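Project report, Packing and Shelving Unit, second draft (the first one was mostly headings)

## What we set out to do

Our group took on the sorting station for Bratness, a small shoe parts supplier that Dede Sowah talked into having us for the month of April. The question sounded simple: where should shoe-shaped pieces, insoles and trays live so that a person can find one without moving the other two? We had a budget of 284 dollars and spent most of it on labels.

The parts list we were handed ran to 3,269 lines. After we took out the duplicates it had 909, and after we took out the ones spelled differently it had fewer, but we stopped keeping score and went to lunch.

## The station

We worked with yellow furniture throughout. Dede says yellow shows up dark parts well, and I have to agree with her, having spent a week hunting for black things on a black bench in our last project (see the Macaraeg report, if you enjoy sad reading).

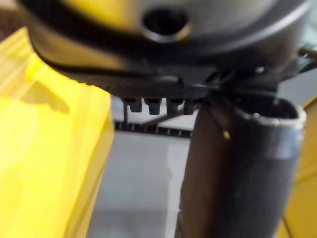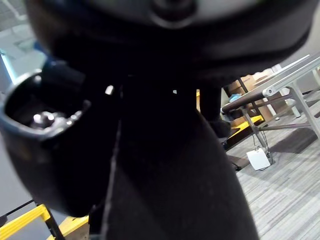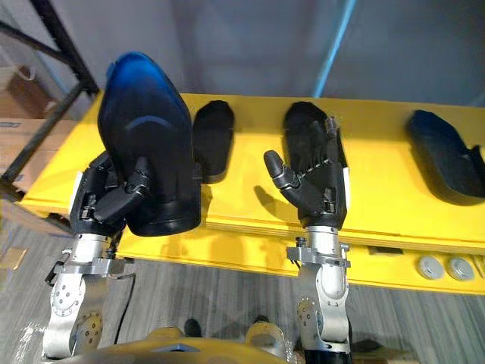
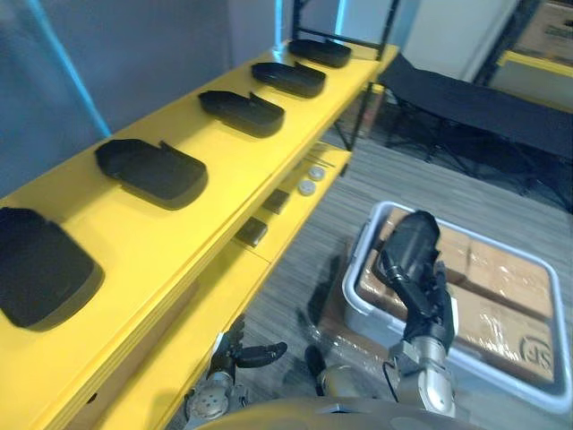
*Third picture: shoe-shaped pieces on the yellow table. Fourth picture: five black trays in a row on the top shelf, white discs and dark pads on the shelf below.*

## What we learned

1. Trays go in a single row. Two rows look efficient on paper, and then the back one becomes a museum.
2. Small flat items need their own shelf. The discs and pads are easy to lose under anything with a rim.
3. Dark navy and black are the same color at 7 a.m. We wrote "NAVY" on the storage sheet in capitals and still got it wrong twice.
4. Insoles do not stack. We tried 10 and got a fan.

The Runeo labeling method, which our course handbook recommends, asks for a code of eight characters on every location. We used words. Our grade may reflect this.

## Left over

The partition side of the shelving never got a written plan. Dede wants deeper trays there and I want fewer parts, so whoever takes over should expect to hear from both of us. The revised parts list is in the shared folder under Drendedura, a name chosen before I joined the group.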